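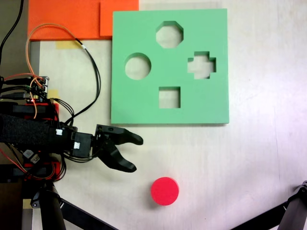 3.2 Sorting board and blocks

Board from the Kokmont set, mint green, four openings (octagon, circle, cross, square). Pale tabletop, same one thoughout. Only the red cylinder is reported in this section — other shapes in 3.3. Tolerances between block and hole were not measured.

Figure 4. Red cylinder and board, round opening on the left.

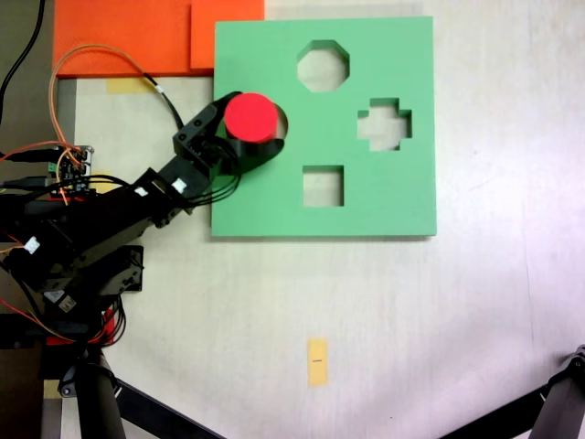 The round opening has no wrong rotation, so errors are of position only. Blocks were wiped every 40 placements, 303 placements in total for the cylinder. Edge wear on the board noted by eye, not scored — see the Kurtuluş protocol for a wear scale wich we did not use.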